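What Happens to Old Electronics at Feltside?
Final project report, Intro to Environmental Studies
Sunday, April 13, 2025

Okay so my original topic was going to be composting, but then I moved dorms in the fall and found three dead phones in one drawer (all mine, I'm sorry to say) and I got curious about where this stuff goes. Feltside has a drop-off shelf in the basement of Desmont Hall and I had walked past it maybe a hundred times without looking at it.

My question was pretty simple. Do students know they can drop off electronics on campus, and if they know, do they do it? I put together a short survey and got 65 people to fill it out, mostly by standing outside the dining hall with a bag of candy. My sample is not random at all, and it leans heavily toward people who like candy.

A little more than half had heard of the shelf. Way fewer had ever used it. The most common thing people wrote in the comments box was some version of "I'm scared my photos are still on there," which I totally get! A few people thought it cost money. It's free.
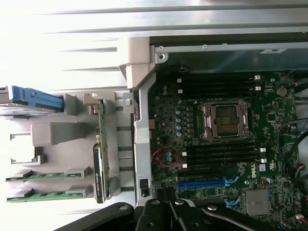 The other half of my project was talking to Ívar Ásgeirsdóttir, who runs the surplus office over in Bergmann. She gave me an hour and let me look through the log sheets. Last school year the office took in 3,189 pounds of electronics, and most of that came from departments clearing out closets. Students were a tiny slice. She told me May is the crazy month, when everybody moves out at once and perfectly good lamps and printers end up in the regular dumpsters (she's still mad about a printer from two years ago).

I also asked her about wiping data. Her office does it for any laptop with a drive in it, and there's a form you can sign if you want a note back saying it was done. Not one person in my survey mentioned the form, so I'm guessing word hasn't gotten out.

My suggestions: put a second bin in the Skellidus lobby where people walk by all day, print "free" and "we wipe it" on the sign in huge letters, and send an email the week before move-out. Signs are cheap. I asked the print shop and 400 flyers would fit in what our club has left over.

If I did this again I'd ask people what's sitting in their drawers right now, which I only thought of after I had turned off the survey. My own three phones went on the shelf last week.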